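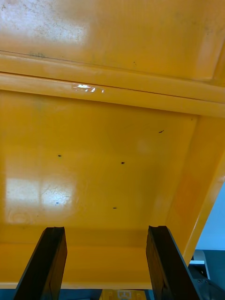
Abb. 3: Gelber Kunststoffbehälter aus der Sicht der Handgelenkkamera, die Greiferfinger geöffnet.

4.2 Der Vorführtag als Erhebungssituation

Die in diesem Abschnitt behandelten Beobachtungen stammen vom Tag der offenen Tür, den wir am 21. Okt. 2025 in der Versuchshalle von Marwat ausgerichtet haben. Wir möchten ihnen etwas mehr Raum geben, als es in Arbeiten zum robotischen Greifen sonst üblich ist, denn vieles von dem, was wir später an der Aufgabenstellung geändert haben, geht auf Gespräche mit den Gästen zurück, und diese Gespräche verdienen es, ordentlich wiedergegeben zu werden. Eingeladen waren vor allem Beschäftigte aus der Elektronikmontage, dazu einige Lehrkräfte und – zu unserer großen Freude – etliche Auszubildende der Firma Filico, die sich von allen am längsten an der Zelle aufhielten und die unbequemsten Fragen stellten.

Vorgeführt wurde die Bereitstellung von Bauteilen für einen manuellen Montageplatz, so wie sie in Abschnitt 3 beschrieben ist. Shoaib Jafri führte durch die Vorführung, Kulsoom Dhanial betreute den Arbeitsplatz mit dem Monitor, auf dem das Bild der Handgelenkkamera live mitlief. Ursprünglich war dieser Monitor nur für uns gedacht. Schon bei der ersten Gruppe drehten wir ihn jedoch zum Publikum, und dabei blieb es dann auch den ganzen Tag. Wer zum ersten Mal einem Roboterarm bei der Arbeit zusieht, schaut zunächst auf den Arm; sobald aber das Kamerabild danebensteht, wandern die Blicke hin und her, und die Leute beginnen von selbst, die beiden Ansichten miteinander zu vergleichen.

Besonders ergiebig war dabei der Blick auf die Behälter (Abb. 3). Glänzender gelber Kunststoff ist für unsere Segmentierung ein undankbarer Untergrund: Auf der Rückwand liegt ein heller Reflex, der wie ein mehrteiliges Fenster aussieht, und am Rand darüber sitzt ein greller Lichtfleck. Eine Besucherin aus der Montage bemerkte dazu ganz trocken, sie kneife an solchen Kisten auch manchmal die Augen zusammen und drehe sie dann eben ein Stück. Wir haben diesen Hinweis ernst genommen. Die in Abschnitt 5 ausgewertete Variante mit einer zweiten, leicht gekippten Anfahrpose geht unmittelbar darauf zurück, und Shahzad Pirzada hat sie noch in derselben Woche in die Steuerung eingebaut. Auch die kleinen dunklen Stellen auf den Innenflächen kamen zur Sprache, von denen wir am Kamerabild allein nicht sagen können, ob es sich um Schmutz, Stiftspuren oder Löcher handelt. 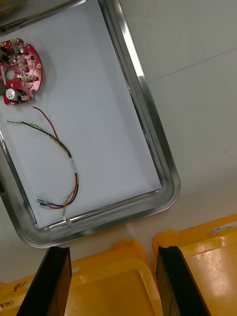

Abb. 4: Metallschale mit Leiterplatte und Kabelsatz auf der Arbeitsfläche.

Biegeschlaffe Teile waren das Thema, zu dem wir die meisten Rückmeldungen erhielten, und wir hatten das, wie wir gern zugeben, in diesem Umfang nicht erwartet. Unsere eigene Planung hatte die Leiterplatte für das schwierigere Objekt gehalten, der empfindlichen Bauelemente wegen. Die Gäste sahen das nahezu einhellig anders. Der Kabelsatz in Abb. 4 liegt in einem weiten Bogen lose auf dem Papier, die rote Leitung neben dem verdrillten Paar aus Gelb und Schwarz, und mehrere Auszubildende zeigten sofort auf die weiße Beschriftungshülse: Dort würden sie selbst zufassen, weil die Leitungen an dieser Stelle beisammenbleiben. Razia Bukhari, die die Gespräche protokollierte, hielt diesen Vorschlag in mehreren voneinander unabhängigen Gruppen fest. In unserer Annotation war die Hülse bis dahin lediglich als Störobjekt geführt worden.

Eine zweite, eher beiläufige Anregung betraf die Beschriftung der Behälter. Von Hand geschriebene Kennzeichnungen sind in der Werkstatt selbstverständlich, in unserem Objektmodell Konitine kamen sie dagegen gar nicht vor. Wajid Mohmand schlug daraufhin vor, sie wenigstens als optionales Merkmal zu erfassen, ohne dass die Greifplanung davon abhängt. So ist es in der jetzigen Fassung umgesetzt.

Methodisch ist ein solcher Tag natürlich mit Vorsicht zu genießen. Die Gruppen waren unterschiedlich groß, die Fragen nicht vereinheitlicht, und wer freiwillig eine Versuchshalle besucht, bringt meist schon ein gewisses Wohlwollen mit. Wir verwenden die Rückmeldungen deshalb ausschließlich zur Ableitung von Varianten und nicht als Beleg für deren Güte. Die 245 Greifversuche der Hauptstudie wurden getrennt davon und ohne Publikum durchgeführt; ihre Auswertung folgt in Abschnitt 5, die Gesprächsprotokolle sind im Anhang zusammengefasst.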